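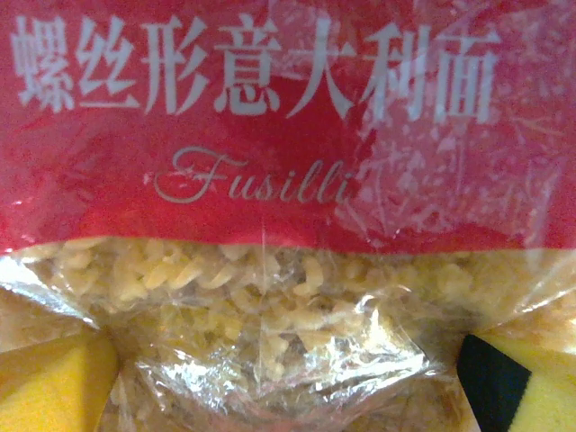

Projects > Gelstead Robotics Club > Meetings > Minutes

February – posted by Arūnas Vanags, club secretary
4 comments

Minutes of the club meeting, start 6:10 p.m.

Chair: Mockus. Minutes: Arūnas Vanags. Present were the shelf team, the software team and two new members from the evening course, who were welcomed. The minutes of the previous meeting were accepted with one correction: the spare motor was ordered by the software team, it was not ordered by the shelf team.

1. Shelf task for the spring competition

The chair read again the rules of the grocery task. The arm must take a product from the shelf, bring it above the basket and let it go there. For every product that falls outside the basket the team loses points. Packages which are torn do not count at all. The time starts when the operator takes the hands from the table.

The rules allow each team to choose its own products in the soft group. We keep the bag of fusilli, as decided before. A member asked if it would be wiser to change to rice, which is heavier but lies more quietly in the bag. After some discussion it was agreed that we stay with the pasta, as all the recordings until now were made with it. A change now would cost us too much time.

2. Grasping of soft packages

The shelf team reported. The box and the can are no longer a problem. With the pasta bag the fingers press from two sides on the lower part, and there the film gathers between them and becomes crumpled. The team considers this grip acceptable. What they do not yet know is how much force is the right one. With small force the bag can slide when the arm turns; with large force the spirals may break, and the judges are allowed to open the bag and look.

Proposal from the shelf team: to fix the closing force at one value for all soft products, and to change only the height of the grip. Proposal from the software team: to let the program choose the force by itself from the motor current. The second is more beautiful but it is also more work. Voted: the fixed value will be used for the spring competition, and the second proposal is moved to the summer.

There was a question about rubber pads for the fingers. Mockus has some material at home and will bring a piece. It must be measured first – the rules give a maximum width for the fingers and we are already near to it.

3. Recognition of packages

The software team has now 966 pictures from the wrist camera in the folder. The aim is 3000 before the end of the season. The program must recognize which product is between the fingers, also when the camera is so close that the edges of the package are outside the picture.

Two difficulties were reported. First, the shiny film. On the red part of the pasta bag the light makes pale spots, and these can lie over the printing. Second, the text reader. It was set only for Latin letters, so from this bag it could use only the word "Fusilli", which is written in a thin decorative script and is rather weak against the red. The large white title 螺丝形意大利面 was ignored completely. One of the new members reads Chinese and explained that it means spiral-shaped pasta. She offered to help with the labels, and this was accepted with thanks.

It was discussed whether we need to read text at all. Arūnas Vanags said that the red band and the clear window with pasta under it should be enough to know this bag from our other products. The software team answered that it is so today, but the judges can put a second red package on the shelf as a trap. Decision: the Chinese characters will be switched on in the reader, and both methods will be compared before the next meeting.

It was also asked that everybody who records pictures writes down which lamp was on. In the older pictures this is missing and it is not possible to repair it.

4. Arm and cables

The cable of the wrist camera is again loose in the connector. It will be fixed with a clip, and a spare cable will be bought. The Dosto controller has received its update and should not be updated again before the competition, also if it asks for it.

5. Money

In the club account are 290 euros. The entry fee is already paid and is not included in this sum. The offer from Sisura for a second set of fingers was read. It was found too expensive, and it was decided to ask if they give a school price. Until the answer comes, nothing will be ordered except the camera cable.

6. Other matters

The key of the cupboard must go back to the hook after each session. The food for the tests stays in the lower drawer, with the name of the club on it.

The evening course asked to visit us and see the arm working. Agreed, at the end of a usual session and for no longer than half an hour.

Tasks until the next meeting

Shelf team – table with three values of force, each tested on the pasta bag
Software team – reader with Chinese characters, comparison of the two methods
Mockus – material for pads, width of fingers
Arūnas Vanags – letter to Sisura, camera cable, answer to the evening course

End of the meeting 7:45 p.m.

Shared 3 times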